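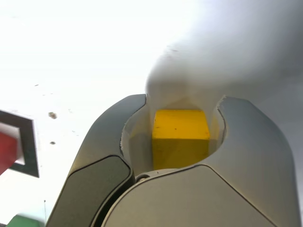 A small yellow cube held in a gripper.

The Unit Price Label Should Name One Unit

17/08/2022
6 min read
Search this site Go
38 shares | 15 comments

A unit price label has one job. It lets a shopper compare two packages of different size without doing arithmetic in the aisle. The label on the shelf states a price for the package and, in a separate field, a price per ounce, per pound, per quart, per hundred sheets, or per some other quantity. When the second field uses the same unit for every package in a category, the comparison takes a second. When it doesn't, the label has failed, and printing it in larger type will not repair it.

My position is that the unit should be fixed by product category, in writing, in a short public table, and that stores should have no discretion over it. Most of the current argument concerns type size, label color, and which stores are exempt. These matter less than the unit.

In June I went through the shelf labels in the dry goods, cleaning, and paper aisles of the two largest grocery stores in Gultley. Both print unit prices on every label, and both were tidy and well stocked. I recorded 1,062 labels. Of these, 151 gave a unit that differed from the unit used by at least one directly competing product on the same shelf run. That is one label in seven. I did not count labels where the unit was right and the arithmetic was wrong, a separate problem and a much smaller one.

The mismatches fall into a few types. The first is a mix of weight and volume. Liquid dish soap is sold by the fluid ounce, but the concentrated version is sometimes entered by weight, and both labels then read "per oz." A shopper has no means of telling these apart. The second is a mix of scale, where one rice is priced per ounce and the rice next to it per pound. The third is pricing by count. Dishwasher tablets, tea bags, trash bags, and paper towels are all sold by the piece, and the piece is whatever the manufacturer says it is.

Paper towels show the third type best. The Savis roll on sale in Gultley is labeled per 100 sheets. So is the Gezer roll beside it. The units match, and the comparison is still useless, as the Gezer sheet is perforated at a shorter interval. A 400-sheet pack of one contains a good deal less paper than a 400-sheet pack of the other. Price per square foot would settle the matter at once, and both manufacturers already print total area on the wrapper, in small type near the seam.

Stores reply that the unit comes from the supplier's data file and that they merely print it. I accept this as a description of how the labels get made. The supplier fills in a product record, the record has a field for net content and a field for unit of measure, and the label software divides one number by the other. Workano, the software used in both of the stores I visited, will convert between units of the same kind if it is told to. The setting is per category and ships turned off. A category manager who wants every rice priced per pound can have it before lunch. No rule requires that person to want it. 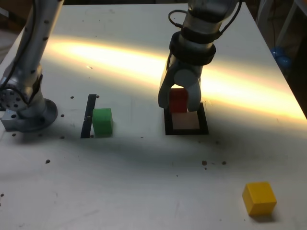

The conversion from fluid ounces to ounces by weight is harder, and I don't want to wave it away. It needs a density, and suppliers do not generally provide one. The remedy is to require that the supplier declare net content in the category unit in the first place. If liquid soap is a volume category, then a soap declared by weight goes back to the supplier with the record marked incomplete. Records are already rejected for a missing bar code or a missing case dimension. One more required field is a small addition to a process that has dozens.

A second objection is that a fixed table cannot keep up with new products. It can't keep up perfectly. Detergent in dissolving sheets did not fit any existing category when it appeared, and price per load was the only sensible basis for comparing it with a liquid. But "load" is a word that manufacturers define for themselves, and the definitions drift. I would rather see a new product sit for a year under a provisional unit, with the word "provisional" on the label, than have each supplier choose the measure on which it looks cheapest. The table could be revised annually. Tariff schedules and postal rate tables are revised more often than that and cover far more ground.

The third objection is that shoppers don't read unit prices anyway. This is partly true, and it is usually offered as though it ended the discussion. A shopper who checks four labels, finds two units among them, and gives up has learned something accurate about the labels. Low use of an unreliable instrument is not evidence that a reliable one would be ignored. If a kitchen scale switched between grams and ounces every seventh reading, its owner would stop weighing flour, and we would not conclude from this that cooks have no interest in weight.

There is also the matter of package size. When a cereal box goes from 18 ounces to 15 ounces at the same shelf price, the unit price is the only figure on the label that moves. It rises by a fifth. This is visible to anyone who remembers the old unit price, and almost nobody does, which is a limit on what any label can accomplish. But if the unit changes at the same time as the package, even the careful shopper has lost the thread. I found no case in Gultley where I could show this had happened on purpose. A rule that fixed the unit would make the question of purpose unnecessary.

What would the table contain? Fewer lines than its opponents suggest. Dry foods sold by weight go per pound. Spices and other products normally bought in very small packages go per ounce, with the cutoff set by category so that a large jar of paprika doesn't jump to a different unit from the small one. Beverages go per quart. Cleaning liquids go per quart as well. Paper towels and bath tissue go per 100 square feet. Foil and plastic wrap go the same way. Tablets and pods go per piece, with reluctance. Trash bags go per bag within a stated capacity, and I admit that this line needs more work, as thickness matters at least as much as volume and I have not found a simple way to express both.

I would leave out fresh produce sold by the bunch or the head. Weights vary too much from one to the next, and a unit price computed from an average would carry more precision than it deserves. I would also exempt small shops that write labels by hand. The gain there is slight and the labor is real. The stores that matter for this purpose print labels from a database overnight, and for them the cost is a one-time cleanup of product records plus the reprint, much of which happens anyway when prices change.

Enforcement should be dull. An inspector who already checks scales and scanner accuracy can check unit of measure against the table on the same visit, with a sample of labels from each aisle. Mismatches get a notice, and a repeat finding gets a fine large enough to be noticed by whoever controls the category settings. No hearing on shopper psychology is required, and no new agency.

The two Gultley stores have been sent my list of the 151 labels, sorted by aisle. One has corrected the rice. The dish soap, as of this week, is still priced two ways under the same abbreviation.

22 people found this useful | Share | Print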